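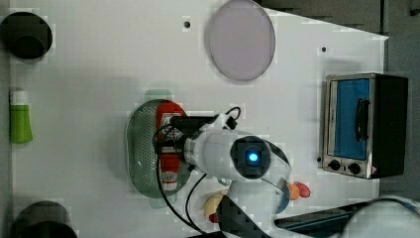

Ketchup, play food and a small oven on one table: what goes where?

Carnness Home Help
Home | Kitchen | Laundry | Kids | Garage | Ask | Sign in
Search the boards Enter words Go
Print this page | E-mail this page

Posted by lidless_pot, Jul 22, 2019

I've been reading the "kitchen zones" advice on here and I'm not convinced by much of it. My table is white and it does double duty. The little stainless toaster oven lives on the right side of it. The rest is supposed to be clear, and it ends up with a ketchup bottle lying in the green colander, a big oval plate nobody put back, and plastic toy food all over. One yellow thing that I think is a bread roll, plus some red and orange pieces.

The zones people say to give everything a "home." Fine. A colander is already holding the ketchup, so is that its home? I doubt it. I also doubt that I need the Sutard stacking caddy that gets mentioned in every second thread. It costs $58 and as far as I can tell it's a box.

What I would like to know:

Is it bad for a squeeze bottle to be stored on its side?
Can I keep using the colander as a catch-all, or is that asking for trouble?
How far should plastic toys be kept from a toaster oven? I've seen 4 inches quoted and I've seen "another room" quoted, and neither came with any explanation.

Please don't answer with a link to a video. I've watched them.

3 replies | Sort by oldest

gravyboat1455
Member, Berkutville

On its side won't hurt the ketchup as long as the cap is shut. It will leak if the cap is cruddy, and most caps are cruddy. Wipe the threads with a damp paper towel, screw it back on, squeeze it over the sink and see if anything comes out. If it does, no storage system in the world will fix that.

I would get it out of the colander though. A colander is full of holes, so whatever drips goes through to the table, and what doesn't drip dries in the holes. Have you ever tried to clean dried ketchup out of small holes? You need a brush and about as much patience as I don't have. If you want a catch-all, use a bowl or a baking dish. Something with a solid bottom that you already own. Check the label on your bottle for where it wants to be kept after opening. Ours goes in the fridge door, cap down, and has for years.

On the oven: read the booklet that came with it. Mine gives a clearance for the sides and back and says nothing can touch the door or sit on top. I wouldn't trust a number off a message board, including from me. Thin plastic goes soft sooner than you'd think, and a toy can roll. The toys should be off that table completely before the oven gets switched on. I don't care how many inches it is.

I agree with you about the caddy. I had one. It's in the garage with paintbrushes in it.

choofan91
New member

get the caddy its great. we have the Choo one not the Sutard one but same idea, everything fits and the kids know where the toys go. never had a problem with ketchup

halfsheet
Member

I'm going to disagree a little with both of the above. A caddy isn't going to teach anybody anything, and a baking dish on the table turns into a junk drawer without the drawer. I tried that in April and within days it had batteries in it.

What worked for me was dull. The oven got its end of the table and I put masking tape down where other things had to stop. Play food went in a cloth bag on a doorknob, away from the kitchen. If I need the table, everything goes in the bag at once, no sorting. The colander went back to the cupboard and so did the big plates, which take up more of a table than people admit.

I will say the tape looks terrible, and it peels if you wipe it with anything stronger than dish soap. I've replaced mine twice. I also can't tell you whether it was the tape or just that I was annoyed enough to pay attention for a while. Try it for a couple of weeks before you buy anything, and wash the play food before it goes in the bag if it has been sitting anywhere near the ketchup.

Reply to this thread | Print this page | E-mail this page
Back to Kitchen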